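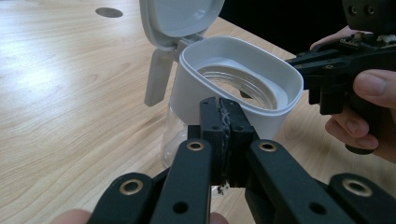

図1 机上で蓋を全開にした浄水ポット(上部容器の内側に透明なリブ付き円形部が見える)

実習報告 > 生活機器演習 > 後期課題 > 浄水ポットの給水手順

共用作業室における浄水ポットの給水・洗浄手順の検討

報告者:Villads Eskildsen、Yareli Contreras
指導:Oluf Riis

1. 目的

Trirnness棟の共用作業室では、飲用水を浄水ポットで用意している。給水は気付いた利用者が行うことになっており、手順書は置かれていなかった。前期の聞き取りでは、机の上がぬれる、蓋が閉まりきっていない、洗った後の組み立て方が分からない、という意見が出ている。本課題では給水と洗浄の作業を要素動作に分け、こぼれと組み立て誤りの生じる箇所を特定したうえで、掲示用の手順を作成した。

ろ過性能(残留塩素、味、臭気など)は対象に含めない。水質の評価には別の設備が必要であり、演習の範囲を外れる。

2. 対象と作業環境

2.1 浄水ポットの構成

対象としたポットは、透明な樹脂の本体、その上に載る白い上部容器、上部容器の後ろ側でヒンジ留めされた蓋からなる。蓋は明るい灰白色で、全開にすると図1のように上を向いて立つ。取っ手は灰色の樹脂で、下端が本体につながっていない形状である。上部容器の開口は角の丸い長方形で、縁の幅が広い。

以下、本報告では部品名を次のとおり統一する。

蓋:上部容器の後部にヒンジで付く覆い
上部容器:水道水を受ける白い容器
本体:ろ過後の水がたまる透明容器
ろ材:上部容器に取り付ける交換部品
取っ手:持ち運びと注水に使う灰色の部品

「ふた」「カバー」「タンク」という語は記録者によって指すものが違ったため、記録用紙からも削除した。特に「タンク」は上部容器と本体の両方に使われており、初回の記録の一部は読み返しても判別できなかった。該当する記録は集計から除いた。

2.2 作業机

作業は明るい色の木目の机で行った。天板には暗い灰色の丸い配線口が埋め込まれている。配線口の縁は天板と同じ高さにあり、こぼれた水が流れ込む経路になる。机の下には電源タップがあるため、給水の置き場所を決める際は配線口からの距離を優先した。

流し台は作業室の外、廊下側の給湯室にある。ポットを流し台まで運ぶ方式と、水差しに水をくんで机まで運ぶ方式の両方が、利用者の間で混在していた。

3. 方法

3.1 給水方式の比較

次の2方式を比較した。

方式A:ポットを給湯室へ運び、蛇口から上部容器に直接注ぐ。満水のまま作業室へ戻す。
方式B:水差しで水を運び、机の上で上部容器に注ぐ。ポットは動かさない。

方式Bの水差しにはClumisの目盛り付き容器を使い、1回の注水量を200 mLまたは600 mLとした。注いだ後は上部容器の水位が下がるまで待ち、次を注ぐ。待ち時間はろ材の状態によって変わるので、時間の指定はせず、水位を目で確認して判断した。

作業者は報告者の2名が交代で務めた。作業していない方が記録を担当し、蓋の位置、取っ手を持つ手、水滴の落ちた場所を書き取った。天板には作業の前に乾いた紙を敷き、ぬれた範囲を鉛筆で囲んで残した。紙は配線口も覆うように敷いたが、実際の運用で紙を敷くわけではないため、紙の上での広がりは天板上の広がりと一致しない。この点は5.3で述べる。

3.2 蓋の開き方

蓋の状態は、全開、半開、取り外しに分けた。半開とは、蓋から手を離すと自重で戻る範囲をいう。全開では蓋が後方で立ち、注水中に手で支える必要がない。取り外しはヒンジ部を上へ抜く操作になるが、部品を傷める可能性があるとの指摘をRiis氏から受け、洗浄の場合に限定した。

3.3 洗浄と組み立て

洗浄では蓋、上部容器、本体を分け、中性洗剤と柔らかいスポンジを用いた。ろ材は洗剤に触れさせず、ふきんの上で待機させる。組み立ては本体、上部容器、ろ材、蓋の順を基本とした。比較のため、手順を知らされていない利用者としてLyle Lindgren氏とZakhar Kravchuk氏に、分解した状態からの組み立てを依頼した。作業中の助言は行っていない。

4. 結果

4.1 給水方式

方式Aでは、給湯室からの戻りの移動中に上部容器の水が揺れ、縁を越えることがあった。蓋を閉めていても、合わせ目からにじむ例が見られた。こぼれた位置は廊下と作業室の入口に集中し、机の上は比較的乾いていた。床がぬれるため、歩行者の滑りの点では机上のこぼれより問題が大きい。

方式Bでは、移動中のこぼれは水差しの側に限られた。机の上のこぼれは注水量で差が出た。200 mLの場合、上部容器の縁まで余裕があり、注ぎ終わりの水滴が手前に落ちる程度であった。600 mLの場合は、注ぐ速さが一定でないと水面が縁に近づき、残りを水差しに戻す動作が生じた。この戻す動作が新たな水滴の原因になっている。

4.2 蓋の状態

半開で注いだ記録では、水が蓋の内面に当たり、ヒンジ側へ回り込んだ。回り込んだ水は本体の外側を伝って机に落ちる。作業者の正面からは見えにくく、ポットを持ち上げて初めて底の輪じみに気付くことが多かった。全開では同様の回り込みは記録されていない。

半開になる理由を利用者に確認したところ、片手で蓋を押さえ、片手で注ぐという動作が習慣になっていた。蓋が後方で止まることを知らなかったという回答もある。蓋の可動範囲は見た目からは読み取りにくい。

4.3 置き方

取っ手を作業者の左に向けて置くと、右手で注ぎながら左手を取っ手に添えられる。取っ手を手前に向けた場合は、水差しの底が取っ手に当たりやすい。取っ手を奥に向けた場合、全開にした蓋の位置との関係で手を添えにくくなる。左利きの作業者については確認できていないが、左右を入れ替えた置き方で同じ結果になると考えられる。

4.4 組み立て

Lindgren氏は基本の順で組み立てたが、ろ材の差し込みが浅かった。Kravchuk氏は蓋を先に上部容器へ付け、その後でろ材を入れた。順序は基本と異なるものの、完成状態に問題はない。差し込みの深さは上から見ただけでは区別できず、指で縁を押して動かないことを確かめる必要があった。

5. 考察

5.1 注水量

注水量を小さくするほど机上のこぼれは減るが、水差しを持ち直す回数が増える。持ち直しは注ぎ口からの水滴を伴うため、少なければよいとはいえない。今回の条件では200 mLを標準とし、水位が下がるのを待って繰り返す手順が扱いやすい。水差しの容量いっぱいに水をくんでおき、1回分だけを注ぐ運用であれば、廊下の往復は増えない。

600 mLを一度に注ぐことを禁止するかどうかは報告者の間で意見が分かれた。注ぐ速さを調整できる者には支障がなく、Contrerasは掲示に「ゆっくり」と書けば足りるとした。一方、Eskildsenは「ゆっくり」の解釈が人によって違うことを理由に、量での指定を主張した。掲示案では量を採用している。

5.2 配線口との位置関係

配線口に蓋を付ける案も検討したが、ケーブルの抜き差しが多く、閉じたままにできない。そこでポットの定位置を配線口から離し、天板の手前寄りとした。定位置には吸水性のトレイを敷く。トレイの縁が高いとポットを引き寄せるときに引っ掛かるため、平らなものを選ぶ。Oddssonの珪藻土トレイを仮置きしたところ、底面の輪じみは天板に残らなかった。長期の吸水性は未確認である。

5.3 測定上の問題

敷いた紙は水を吸うため、ぬれた範囲が実際より広く出ることも、狭く止まることもある。面積での比較は行わず、どこに落ちたかだけを結果として扱った。また、作業者が報告者自身であるため、後半ほど動作に慣れている。方式AとBの順番を途中で入れ替えたが、慣れの影響を取り除けたとはいえない。

6. 掲示手順(案)

給水
(1) ポットをトレイに置き、取っ手を左に向ける。
(2) 蓋を後ろへ止まるまで開ける。
(3) 水差しから上部容器へ200 mLを注ぐ。
(4) 水位が下がったら(3)を繰り返す。本体の水面が上部容器の底に届く前に止める。
(5) 蓋を閉め、縁を軽く押す。
(6) トレイの外に落ちた水をふく。配線口の周りは先にふく。

洗浄
(1) 本体の水を捨て、蓋、上部容器、ろ材を外す。
(2) ろ材以外を中性洗剤で洗い、十分にすすぐ。
(3) 水気を切り、本体、上部容器の順に重ねる。
(4) ろ材を差し込み、縁を指で押して動かないことを確かめる。
(5) 蓋を取り付け、全開と全閉を一度ずつ行う。

左利きの場合は取っ手の向きを逆にしてよい。

7. 残された課題

ろ材の交換時期の管理は今回扱わなかった。現在は交換した月を付箋に書いて本体に貼っているが、洗浄のたびに剥がれる。Gasusの耐水ラベルを試す予定で、貼る位置は取っ手の上部を候補としている。上部容器に貼ると注水中に読めるものの、洗浄時にスポンジが当たる。

掲示の効果の確認は3月に行う。確認項目は蓋の開き方と定位置の維持に絞り、利用者への聞き取りは給水を終えた直後に実施する。記録用紙は改訂版を使い、部品名の欄を選択式に改めた。

分類:生活機器演習/水まわり/手順書作成

関連する報告
・給湯室の水切りかご配置と動線
・共用机の配線口まわりの清掃方法
・目盛り付き容器の読み取り誤差
・電気ケトルの注ぎ口形状と水滴の落下位置
・共用冷蔵庫のラベル運用(中間報告)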